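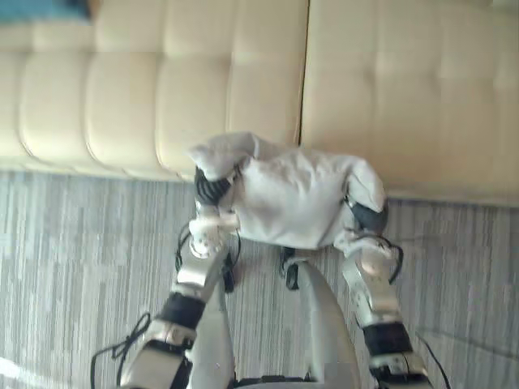

Courses > Wildlife Photography > Field Practice > Handout 4: Long Lenses and Old Rules

Handout 4. Long lenses and old rules

Read this before the Wollasmont outing. We covered the first part in class, so the notes are short there.

1. The reciprocal rule

You all know it. Take the focal length, put a one over it, and don't shoot any slower than that. With a 400 mm lens you get 1/400 of a second, with a 50 mm lens 1/50. It gets repeated in every beginner's book and on most guided trips, usually without a word about where it came from.

It is a rule of thumb for handheld film cameras and modest prints. It says nothing about how steady you are, how closely the file will be looked at, or what the animal is doing. A heron standing in shallow water and a heron taking off are two different problems, and the rule gives you the same number for both.

Stabilization muddies things further. Makers state a gain in stops, measured under test conditions. You will be kneeling in wet grass with cold hands. Treat the stated gain as an upper limit until your own files say otherwise. And stabilization does nothing for a moving subject, whatever the box suggests.

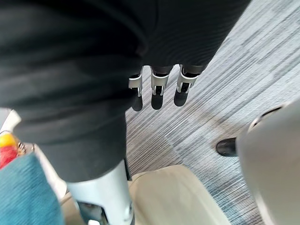
Friederike Ruppert objected at this point that a bad rule is still better than none for a first trip, and that she would have come home from hers with nothing sharp if she hadn't had a number to hang on to. Fair enough. Start with the number, then test it.

2. The test

Pick a still target with fine detail, at a distance you would really work at. Bark is good. Shoot 40 frames handheld at each of three speeds: the rule's speed, one stop faster, one stop slower. Leave the aperture alone and let the ISO move. Look at every frame at full size and write down how many you would keep.

One sharp frame out of a long burst proves very little. People show me that one frame all the time.

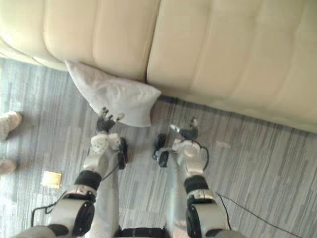
White pillow against the front of the sofa, gray striped carpet.

3. Supports

The Wudcombe loan cupboard has two Bastetti gimbal heads and a monopod. Try them before you buy anything. A gimbal is pleasant to use with a heavy lens, but a loose leg joint underneath will undo most of the benefit, and I have seen plenty of loose leg joints. Check the tripod first.

A beanbag on a car door or a wall is cheap and works well at low angles. Turn the engine off.

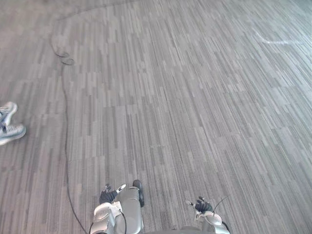
With any support, repeat the bark test from section 2 and compare the keeper counts with your handheld ones. If the difference is small, think hard about carrying the weight. Last January one group's best tripod result was 17 keepers, from a student who had been doing better without it — her center column was fully raised and there was a wind.

4. For next time

Bring your counts on paper, all of them, including the embarrassing ones. Also read the Wunderlich trip sheet and mark any gear advice that comes without a reason.

Comments (3)

Gunther Görtz: Did the test on a fence post and my "rule" speed was hopeless. Two stops faster and it came right. Is that me or the lens?

Friederike Ruppert: Could be either, Gunther. Try someone else's lens on the same post. I still say beginners need the number.

Marsh_walker: What about high resolution bodies? I was told to double everything but couldn't get anyone to say why.

Related handouts
- Handout 2: Metering snow and white birds
- Handout 3: Autofocus modes worth learning
- Handout 5: Hides, distance and patience
- Loan cupboard list and sign-out sheet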